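We got to Sulach a little after ten, by which time the good parking had gone and the bad parking had become a field. The Nerklow tile works opens to the public every August, and people come from all over the valley for it, partly for the kiln tour and mostly for the seconds yard, where a chipped box costs less than the sandwich.

The tour takes groups of 8 and lasts nearly an hour. Ours began in the clay shed, which smelt like a wet dog in a church. Our guide was keen on the clay. It comes from the pit at Avau, it has always come from the pit at Avau, and we were given to understand that clay from anywhere else would let you down. Then through a plastic curtain to the kiln, which runs at 1000 degrees and makes even standing four yards off feel like a mistake. Two of our party took their coats off. One took his glasses off as well and walked into a trolley.

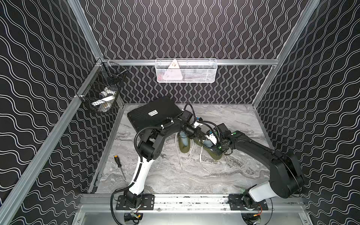
Taste was the real business of the afternoon, in the long hall where the trade stands are. Bermúdez had the biggest one, all terracotta and brass lamps, with a bowl of mints that was watched closely. Plain tiles are finished, I was told by three different people selling patterned ones. Wavy lines are what everybody wants now, and I can report that white waves on black, on the back wall and both sides at once, do a fair job of making you forget where you left your feet. A grey marble pattern on the floor, with darker veins, is at least somewhere to rest your eyes. I'd not put the pair of them in a bathroom, or not one I meant to use before breakfast.

Lunch was a pie. The queue for it went past the glaze samples, so I now know that there are 6 whites and that one of them is called Oatmeal.

The seconds yard opened at two and was not pretty. I saw a woman in a good cardigan put her whole arm across a pallet of green hexagons. We came away with 4 boxes of plain cream, finished or not, and found at home that one box was a slightly different cream. Oatmeal, I think.

Entry is free, parking is by donation, and the field drains badly at the bottom end.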